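Management is having us "teach" a gripper our packing jobs. Should I be worried about my hours?
Posted in Work and Jobs, Premutdale community help

I pack and sort at the Umness building off the ring road. Second shift, going on six years. In November they put up a notice that we were starting something called Killura, and since then two people per shift get pulled off the line to do our regular work with a hand-held gripper instead of our hands. You pick up the part, put it in the tray, do it again. For 30 minutes, then you swap out.

The line they gave us is that it's to "take the strain off" and that no jobs are going away. Fine. But the rate on the board hasn't changed, so whoever is left on the line makes up for the two who are gone. We also got a sheet to sign saying the recordings belong to the company. I haven't signed mine yet. My lead says it's no big deal and everybody else has.

What I want to know is whether anyone has been through this and what happened to the people after. Also, can I ask for extra pay for the gripper time? It's a different job if you ask me. My wrist is sore in a way it never was before.

Posted by secondshift_prem

ovenmitt72
They always say no jobs are going away. Start looking now. My brother in law was told the same about the self checkouts and look how that went. Don't sign anything.

parkside_packer
I'm at the Park site and we had Killura last year, so I can tell you how it went here, but take it as one building and one set of managers.

Nobody on my shift was let go. What they did was stop filling spots. When I started there were 6 of us on the small parts tables, now there are four and a machine that does the easy trays. So when the company says no layoffs, that's true as far as it goes. The four who are left get all the awkward stuff the machine can't do, the tangled bags and the parts with stickers in the wrong place, and they get it all night long. The easy trays used to be your breather. I miss those more than I expected to.

On the pay question, ask, and ask in writing. We got a small hourly bump for gripper time after several people put in the same request the same week. It only covers the minutes you're logged on it. It doesn't cover the setup or the times you have to redo a batch because the file didn't save, and there were plenty of those. I kept a little notebook of that time and got some of it paid later. Form 644 is what we used here for a change of duties. I'd guess Umness has the same one but the front office may act like they never heard of it.

About the wrist, report it now. Don't wait until it's bad. The people who decide how long a turn lasts have never held the thing for a full one, and ours only got cut shorter when there were injury reports sitting on somebody's desk. Ask for the padding on the tips to be checked too. Ours got ratty fast, and when it does you squeeze harder without noticing.

The sheet I can't advise you on. I signed it. I did ask first whether the recordings could be used to time us, and the answer was a long email that didn't say yes or no — draw your own conclusions. If you've got a union rep or a legal aid office nearby, have them read it before you put your name on it.

I'm attaching one of mine so you know what kind of work it is. They had us point it at a bare surface between batches.
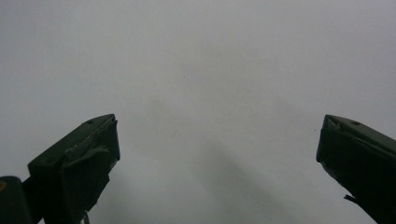

Nothing in the gripper. Tape on the left finger is creased and lifting at the edge.

Last thing, find out who gets to say when the machine is "ready." At our place it was the vendor, and they said so months before any of us on the tables would have.

tray_lady
Agree with most of what Park said, but I'll be the odd one out and say I didn't mind the gripper. It's slow and it's dull, and some nights dull was fine with me. What bothered me was the talk around it. We got a breakfast and a speech on how we were the experts now, and the following month they cut the overtime. If we're the experts, put it in the job title and pay for it.

You can ask for a copy of the sheet to take home. They can't make you sign it standing up at the time clock, or at least they backed off when I said I wanted to read it first.

secondshift_prem
Thank you both, that's more than I've gotten out of my lead in a month. Going to report the wrist tomorrow before shift and ask about the form. Will post again if they give me an answer on the timing thing.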